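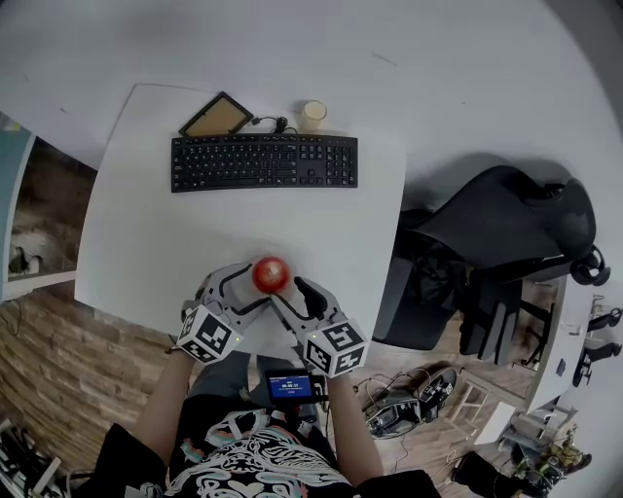

About Larniris

Larniris tests whether machines can do ordinary chores yet. We work out of one floor on Nicholas Street in Zutbridge, and we test for companies that build home robots and for small shops thinking of buying one.

The short answer is that some chores are close and most are not. A machine can move boxes of the same size all day. Give it a ripe tomato, a wet plate or a shirt turned inside out and the results get much worse. Soft food is still one of our hardest tests. A person changes grip without thinking about it, and the machines we have tried either squeeze too hard or let go.

Much of our work starts with people. Our staff do a task by hand wearing sensor gloves, and we record how the fingers move. Then we set a machine the same task and compare. Our chore library, Dasero, now holds 2206 recorded tasks, 700 of them from kitchens. The rest come from laundry, packing, shelf stocking and light bench work.

Every machine gets 200 tries at each chore. We report drops, damage, time taken and how often a person had to step in. Clients see the full results, including the bad ones. We do not sell robots and we take no commission from anyone who does.

Test space is 2000 square feet, with a loading door at the back. Visits are by appointment on Tuesday afternoons. Please use the contact form to ask for a slot.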